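Washing printed cotton without losing the blue
Posted Thursday, April 14, 2022, by Zulmira Salgado

Hello all. I bought fabric with dark blue leaves on white, sold as Kiritham cotton, and I want to sew pillow covers. The seller says cold water only. My aunt always washed such cloth at 90 degrees before cutting. Who is right? I am afraid the blue will go into the white.
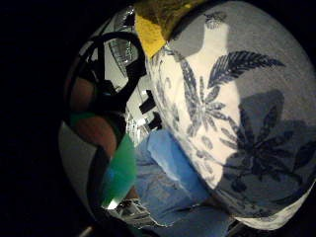
Re: Washing printed cotton without losing the blue
binosley_sews

Please not 90. I did this in February with a navy print and the white became gray like dishwater. Wash cold, 2 times, with a small spoon of mild soap. Then iron from the back side.

Re: Re: Washing printed cotton
Charito Cabanatuan

I don't agree completely. Cold water does not take out all the shrinking. If you wash the finished cover warm one day, it will become too small for the pillow. I cut a test piece first, measure it, wash it warm, and measure again. My last one lost 4 percent in length.

Re: Re: Re: Washing printed cotton
Zulmira Salgado

Thank you both. A test piece is a good idea, I have enough cloth for this. With feather leaves and big dark flowers I also must think where the middle of the pattern comes on each cover.

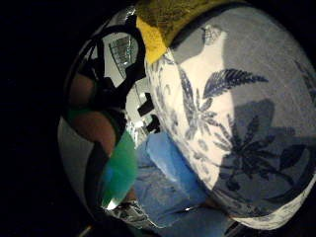
I would like a flower in the center, but then I waste a lot of fabric. Does vinegar help to keep the color?

Re: vinegar
stisov

Vinegar does nothing for modern prints. My mother put 200 ml in every wash and her curtains still faded.

Re: vinegar
binosley_sews

For me it helped a little, so I will continue with it. But cold!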